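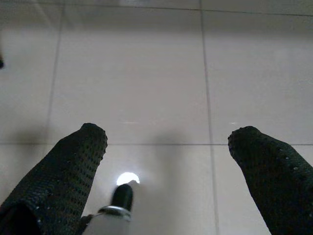

Two dark, textured gripper fingers over a light tiled floor.

Wayne Blackburn wrote most of his second novel at a kitchen table in Gashaw, the river town where he grew up and where the book is set. The novel, Faklow, follows a family of feed dealers through the four years after the grain elevator closes.

"I didn't set out to write about the elevator," Blackburn said. "I had the two brothers first. They were arguing over a truck, and I wanted to know who had paid for it."

The argument over the truck is still in the book, on the second page. Much of what came after it is gone. His first draft ran to 623 typed pages, and he cut it by half before he showed it to his editor, Silvan Aigner.

Aigner, who also edited Blackburn's story collection, asked for one more change. The draft was told by the younger brother, and Aigner wanted it told by their mother.

"I was angry for a week," Blackburn said. "Then I tried the first chapter her way, and she knew things he didn't. She knew what they owed. He would have had to find that out in some scene with a banker, and I had already written that scene four times and hated it."

The mother, Lorna, keeps the store's accounts, and the chapters are built on her ledger. One entry, a debt of $3,157 to a seed supplier, comes up again and again until the family pays it off near the end. Blackburn said the figure came from a real ledger he bought at a farm sale.

"It was the last line on the last page," he said. "No name beside it. I kept the number and made up the rest."

Reviewers have tended to place him with the older Midwestern realists. He read them in high school and liked them, he said, but he learned more from short story writers - mainly how to leave a room before the talking is done.

He does not outline. He writes by hand in the morning and types in the afternoon, changing sentences as he goes. If a page gives him trouble he reads it out loud, and if it still gives him trouble he drops it.

Aigner described him as a slow writer who turns in clean work. "I don't fix his sentences," Aigner said. "We talk about who is in the room and what they want. After that I leave him alone."

Blackburn is now working on a set of linked stories about the women who worked the elevator office - Lorna's sister is one of them. He has finished two and hopes to have a third by July.

"They're short," he said. "I'm trying to keep them that way."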